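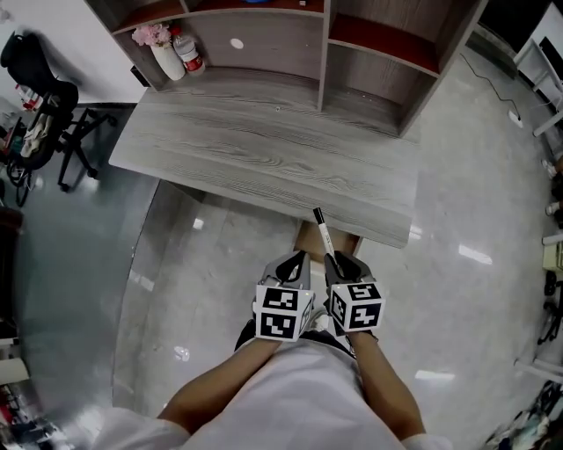
Home Notes Transit Sensors Archive About

Search this site

8/11/25

Curb sensors in Lostow, part two

The first post covered how the parking sensors on Tavholm Street were chosen. This one covers the data they produce and why the city's public map disagrees with it.

Each sensor reports a change of state: occupied or clear. It also sends a check-in message every 60 minutes if nothing has changed. The messages go to a gateway on a light pole, then to a server run by Pruitt, the contractor. The city pulls a copy every three minutes and draws the map from that copy.

There are two sources of delay. The gateway holds messages until it has a batch of 16 or until a timer runs out. At night, when few cars move, the timer does nearly all the work. The second delay is the pull itself. A space that fills just after a pull stays green on the map until the next one, and longer if the message is still sitting in the batch.

I logged the feed for most of May and compared it with my own notes from the block between the library and the bus stop. The sensors were mostly right. The map was wrong more often, and almost always in the same direction: it showed a free space where a car had already parked. Drivers notice that error. They don't notice the opposite one, as they never go to look.

Loading zones are a separate problem. A van that stops for 40 seconds creates two events, and if both land in the same batch the server keeps only the last. The stop is gone from the record. The city wants to use this feed to decide how many loading zones the street needs, so the dropped events matter more than the map does.

Fadstead uses the same hardware with the batch size set to one. Battery life is shorter and the gateways are busier. I have asked for their replacement schedule and will post it if it comes.

For Lostow, I would keep batching on the long-stay blocks and turn it off next to loading zones. The setting is per gateway, so the pole outside the post office would be a fair place to try it. Raw logs are in the archive under Sensors. Times are local, and the column marked "seq" resets at midnight.

This site uses cookies to count visits. Accept Decline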